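Section 4. Connecting an ordinary phone to the Dudasar adapter

The leaflet in the box says setup takes "moments." Set aside an evening. The steps below were put together at Altadham from our own installs, and they differ from the leaflet in several places. Where they differ, follow ours.

Before you start

You need the adapter, its own power supply, a network cable, a phone cord, and the account card with the line name and password on it. You also need a corded phone that you know works. A cordless phone will do in the end, but leave it for later. If the line is dead you want as few things to suspect as possible.

CAUTION: Unplug the phone wiring in your walls from the phone company's line before you connect the adapter to any wall jack. The leaflet puts this on its last page in small type. An old line can still carry voltage after the service has been canceled, whatever you were told when you canceled it, and it can ruin the adapter.

4.1 First connection

1. Plug the network cable into the port marked WAN and the other end into a free port on your router. The port marked LAN is for a computer. Leave it alone.

2. Plug the phone cord into PHONE 1. PHONE 2 stays dead until a second line is paid for, even though its light comes on.

3. Plug in the power supply last. Don't swap in one from a drawer on the grounds that the plug fits.

4. Wait for the power light to stop blinking. On a new unit it may update itself first. Do not pull the plug during this, even if it seems stuck. We have waited 30 minutes for one.

5. Lift the handset and listen. A dial tone means the adapter can make a dial tone. It does not mean you have service. Several people have stopped at this point, thrown out the box, and found out the next day that they couldn't call anyone.

4.2 Entering the account

1. On a computer on the same network, open the address printed under the adapter.

2. Log in with the name and password on the label, then change the password right away. The setup page will call your new one "strong" almost regardless of what you type, so use your own judgment.

3. Choose Line 1 and copy in the details from the account card. Capital letters matter. The card is printed in a typeface where a zero and a capital O look the same; if the first try fails, try the other one.

4. Press Save, then press Apply. Save alone does nothing that we can detect.

5. Look for the word "Registered" next to Line 1. If it says "Trying" after 10 minutes, go back to step 3.

NOTE: There is a button labeled Optimize Voice Quality. Soledad Lozano ran calls with it on and off and none of us listening could say which was which. With it on, the fax machine stopped working. We leave it off.

4.3 Testing

1. Call a cell phone and talk for long enough to notice a delay. "Hello, can you hear me" is not a test.

2. Have someone call you back. Calling out and being called are separate matters, and one can work without the other.

3. Start a large download and make another call while it runs. If the voice breaks up, the fault is probably in your router and no setting in the adapter will cure it.

4. Call a number with a menu and press some keys. If the menu ignores you, open Line 1, find Tone Method, and try each choice in turn. "Auto" is the one most likely to let you down.

CAUTION: Emergency calls go out with the address on your account. Check what that address is. Marit Hovland found hers was still the shop where the adapter was bought. The line also goes down when your power or internet does, so keep a charged cell phone in the house. The battery pack sold as an extra keeps the adapter running but does nothing for a router.

4.4 If the sound is bad

The help line will tell you to reset the adapter. A reset wipes everything you entered in 4.2 and in our experience fixes very little. Try these first.

1. Swap the cord between the phone and the adapter.

2. Swap the curly cord to the handset. These wear out at the ends, and crackling that changes as you move your head usually comes from there. New ones are cheap, and the "gold" ones sound the same.

3. Try a different phone.
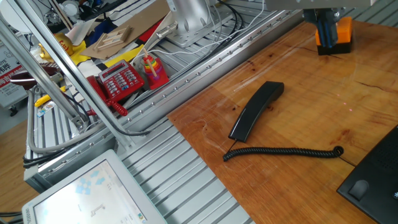 4. If the noise follows the phone, replace the phone. If it stays with the line, write down when it happens for a few days before you call for help. You will be asked, and "all the time" gets you sent back to the reset.

Related sections
Section 3. Choosing a router, and what the box claims
Section 5. Keeping your old number
Section 6. Voicemail to email
Section 9. Fax machines (read before buying)

Altadham Phone Guide | Revised May 2021 | Corrections to Zachary Wong, front desk | Back to top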